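ok so a few of you asked what I do in the robot club all evening, so here's a thread. It's long. Get a snack.

Background: our club is Team Latis. We're eleven students and one very patient advisor, and this semester we're building a table-clearing entry for the Skerov Challenge. The robot gets dishes off the floor and onto a table, then stacks them by color. Sounds like nothing! A toddler can do it! Reader, a toddler is a miracle of engineering.

You get 12 minutes per run. Points for every dish that ends up in a stack, points off if anything tips, and a big bonus if you nest everything of the same color without a human stepping in. We have never gotten the big bonus. We have gotten very close to it and then yelled.

I'm on grasp planning, meaning I decide where the fingers go. Zinhle Zulu does the arm motion, meaning she decides how they get there. When something goes wrong we each have a theory about whose half it was.

Floor pickups are my least favorite thing in the world right now. The arm has to come down past the edge of the table without smacking it, and the table legs are exactly where you'd like your elbow to be.
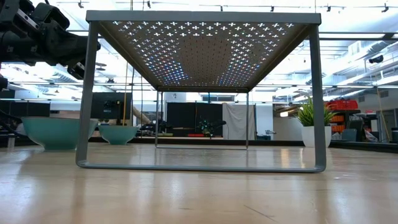 Floor level at the club. Teal bowls down, arm coming in on the left.

The teal ones are glossy, and glossy is a pain. Our depth readings go weird on the curve and the planner decides the rim is somewhere it isn't. I spent most of January on this. I now dream in rims.

What helped in the end was kind of dumb? I stopped trusting any single look at the bowl. The arm pauses at a few spots on the way down, takes a reading at each one, and throws out whatever disagrees with the rest. Slower, but we were only losing seconds, and we'd been losing whole bowls.

Also the tabletop. If you've never tried to do vision on a surface full of tiny cross-shaped holes with bright lights above it, I don't recommend it. For a while our software was convinced the table was hundreds of very small objects and it wanted to pick up ALL of them.

Someone suggested covering it with paper. The rules say competition tables stay uncovered, so no paper. We practice on what we'll get.

Okay, training data, because people always ask. We've logged almost 2,000 grasps so far. Every attempt gets a label, including the embarrassing ones. Especially the embarrassing ones, Perihan Ateş would say, and she runs our labeling so I do what she tells me.

She made us split "miss" into 7 separate categories. I complained for a week. Then we found out that most of our misses were one category (fingers close too early) and we fixed it in an evening. So I have apologized, in writing, in the group chat, and she pinned it.

Now the fun part, stacking! Red bowls are our best set by a mile. They nest nicely and the darker bands near the rim give the camera something to hold on to. Three high is our standard test before we change anything in the code. If we can't do three reds, we don't get to touch the new stuff.

The trick with nesting is the letting go. You want to be low enough that the bowl doesn't drop, but if you're too low the fingers jam against the one underneath and the whole pile scoots. Our release height lives in a config file with a comment that says DO NOT CHANGE and then four people's initials from when they changed it.
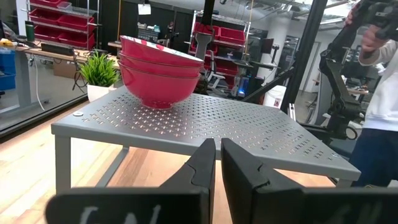

Mokgethi replied that their team had the same scooting problem last season and got rid of it by opening the fingers in two steps, a tiny crack first, then a wait, then the rest.

Mokgethi I love you, we're trying that tomorrow. How long is the wait? We have a fixed half second after every gripper command and I suspect that's too short for the pile to settle.

Anyway, where we are right now: reds pretty reliable, teals getting there, mixed colors a total mess. The sorting logic is fine if it sees everything at the start. If a bowl was hidden behind a table leg and shows up later, it panics and starts a new stack on top of the old one.

Next up is a practice match against Turunel, who are scary good and also very nice about it, which is worse. Zinhle wants to freeze the code two nights before. I want to freeze it one night before. We'll see who wins (Zinhle).

If you're at school here and want to join, you don't need to know any robotics. I came in knowing how to make a spreadsheet. We mostly need people who'll reset bowls, write down what happened, and argue about release heights.

Will post the match results in this thread, good or bad. Going to go look at rims now.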